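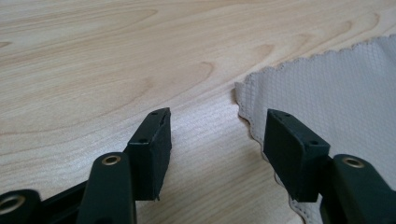 Rindent recalls one batch of chilled puff pastry over fat content

Rindent has recalled a batch of its ready-rolled all-butter puff pastry after routine testing found that the fat layers fell below the level stated on the label. The recall covers 3,920 packs sold under the Eta name in August 2022. Frozen blocks and the shortcrust range are not affected.

The packs carry batch code 51 on the short end of the carton, next to the use-by panel. Customers who have one can return it to the shop where it was bought for a full refund, with or without a receipt. Packs already moved to a home freezer are included.

The company said the pastry is safe to eat. The fault lies in the lamination, the stage at which the butter is folded into the dough and rolled out. On the affected batch the sheeter was set with too narrow a gap between the rollers, and butter was pressed out at the sides. Sheets from the batch rise unevenly in the oven and may stay doughy in the middle of a filled parcel or tart.

Osian Voyle, production manager at Rindent, said the setting had been changed during cleaning and was not put back before the next run. "The dough weight was correct, so the packs passed the scales," he said. "We now cut a test square at the start of each batch and bake it before anything is boxed."

The test square measures 80 mm on each side and is baked on a plain tray with no filling. It must reach a height of 50 mm at all four corners. If one corner falls short, the line is stopped and the rollers are checked again. 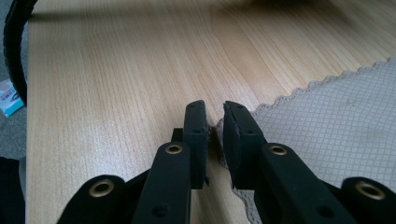

A pale grey cloth on a light wooden tabletop.

Brutex, which supplies the sheeting line, has sent Rindent a replacement locking plate for the roller adjuster. The plate holds the gap at its set width and can be released only with a key. It will be fitted to the second line in October, during the planned shutdown.

The farm shop chain Edwards, which stocks the pastry in its chilled cabinets, has taken the batch off sale and put notices at its tills. New stock from a later batch is already on the shelves at the same price.

Cooks who have used the pastry in a dish and frozen it unbaked can still claim. Rindent asks them to keep the end of the carton showing the batch code, or to send a photograph of it through the contact form on its website.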